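Section 3. Setting up the oven door chore

Before you begin, a friendly word about what to expect. People often ask us whether a robot arm can take over the kitchen yet, and the fair reply is that it can manage a few small jobs on a good day, with you close by. Opening and closing an oven door is a lovely place to start, and a play kitchen is a kinder teacher than a real one!

1. Stand the play kitchen on a level floor and press down gently on the counter to check for wobble.

2. Bring the arm up to the front of the kitchen at its slowest speed, with the gripper near the oven. 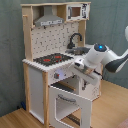
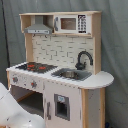 Arm and play kitchen at the oven, two views.

3. Guide the gripper through the door movement by hand and save the path under a name you'll remember. Hok-lam Mak, who tested this section, saved 80 of them and wishes he had labeled the first few.

4. Run the saved path 3 times without touching anything, then move the kitchen a little and try again. This second part is where most arms still stumble, so please don't be discouraged — ours missed plenty.

Note: Dishes, wiping and real cooking are not covered by the Drekau guide.

Caution: Keep hands and sleeves clear while the arm is moving, and never try this chore on a heated oven.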